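Hulex Opens Its Biggest Update Yet for Skies Over Remurville, With a New Island Map, Rebuilt Seaplanes and a Co-op Campaign

CUKDALE, September. Hulex, the small studio behind the arcade flight game Skies Over Remurville, is delighted to announce that the game's largest free update so far, titled The Nomura Passage, is now available to all players on PC and consoles. It has been a long time coming, and the whole team would like to begin by thanking the pilots who have kept the servers busy, filled our inbox with kind letters and cockpit sketches, and waited with so much patience while we moved the release back to get the water right.

The Nomura Passage adds a new map, a new campaign that can be played alone or with a friend, a family of flying boats and floatplanes, and a long list of smaller changes that many of you have been asking for ever since the first season. Everyone who owns the base game gets all of it at no extra charge. You only need to restart the game and let it download.

A new place to fly

The new map is a chain of islands strung across a wide gray strait, with lighthouses, fishing harbors, a half-sunken freighter and a good deal of very unpredictable weather. Players who know the mountains and river valleys of the original campaign will find it a different sort of flying altogether. There are few landmarks once the fog rolls in, the headwinds on the northern side can eat through your fuel before you notice, and the enemy patrol boats have learned to sit close under the cliffs where bombs are hard to place.

We wanted the Passage to reward pilots who like to take their time. Many of the islands can be visited simply for the pleasure of it, and there are mail runs, rescue flights and survey jobs scattered around for anyone who would like an evening off from dogfighting (we have quite a few players like that, and we love hearing from them!). Completing these jobs earns the same upgrade points as combat missions, so you can build up your hangar whichever way you prefer.

Seaplanes, at last

No request has reached us more often than this one, and we are so pleased to be able to say yes to it. Seaplanes have been in the game in a limited way since the harbor defense missions, but they never handled quite as they should, and landing one on anything other than flat water was mostly a matter of luck. For this update we threw out the old water physics and started over. Swells now lift and drop a hull properly, crosswinds push you sideways as you taxi, and a careless pilot can dig a float into a wave and end up upside down. We have all done it in the office many times.

The new aircraft include a slow and sturdy patrol boat with a gunner's seat in the nose, a nimble single-seat floatplane for players who enjoy a close fight, and a heavy transport that can carry supplies to the outer islands. Each can be painted, named and fitted with parts in the hangar as usual. The transport also has a special trait, Steady Keel, which lets it shrug off light damage while it is on the water. Early testers found this very helpful and just a touch too strong, so we have trimmed it since then, and we will keep an eye on it in the weeks ahead.

Older seaplanes already in your hangar have been brought over to the new handling, too. If you had upgraded any of them, your points have been returned in full so that you can spend them again after a few test flights.

Fly it together

The campaign runs for 12 missions and can be played from start to finish by 2 players. In co-op, one pilot may fly while the other takes the guns, or both may bring their own aircraft and split up to cover more of the strait. Several missions have been laid out with this in mind. The night convoy, which many testers picked as their favorite, asks one player to drop flares along the route while the other hunts for boats in the light they throw, and it takes a fair bit of talking to each other to get through with all the ships still afloat.

If your friend has to leave partway through, the game will hand their aircraft to a computer wingman and let them pick it up again later. Progress is saved for both of you. 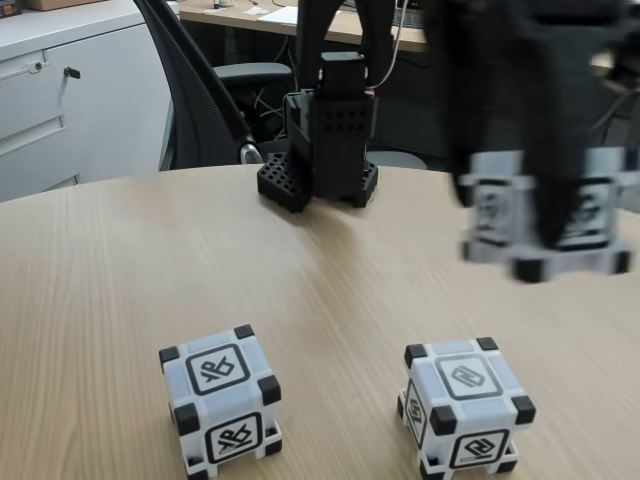

Comfort and accessibility were a large part of the work this time around. Players can now remap every control, including the menus, and the flight model can be set to assisted, standard or full for each aircraft separately. There is a steady-horizon option for anyone who feels queasy in rough weather, larger text for mission briefings, and a set of high-contrast markers that makes distant planes easier to pick out against cloud. Subtitles have been redone throughout and now show who is speaking over the radio.

We have also gone through the sound from top to bottom. Engines have a different note when they are cold, rain can be heard on the canopy, and the harbor at Cukdale Point, which the team could not resist naming after our own hometown, has its own little brass band that practices on the pier in the early morning. Fly over it low enough and they will stop playing and shout at you.

Community squadrons

Player squadrons have grown far beyond anything we planned for when we opened them, and the old limits were beginning to pinch. With The Nomura Passage, a squadron can have up to 700 members, up from the previous cap, and leaders can divide them into flights with their own badges and message boards. Squadrons can also claim a home island on the new map, decorate its airfield and invite others over for races or friendly matches.

A seasonal race around the lighthouses opens alongside the update and will stay open for 2 weeks. Every pilot who finishes the course, however slowly, will receive a striped paint scheme and a lighthouse badge. The fastest squadrons will have their colors flown from the harbor mast until the next race.

Availability

The Nomura Passage is free for all owners of Skies Over Remurville. New players can buy the base game through the usual digital stores, and it includes this update along with all earlier ones. Saved games carry over, and players on different platforms can fly together once cross-play has been switched on in the settings menu.

About Hulex

Hulex is an independent game studio based in Cukdale. The studio makes flying games for players of every level of experience, and Skies Over Remurville is its current project. Screenshots, the aircraft list and review copies are available to press and content creators on request through the media page of the Hulex website.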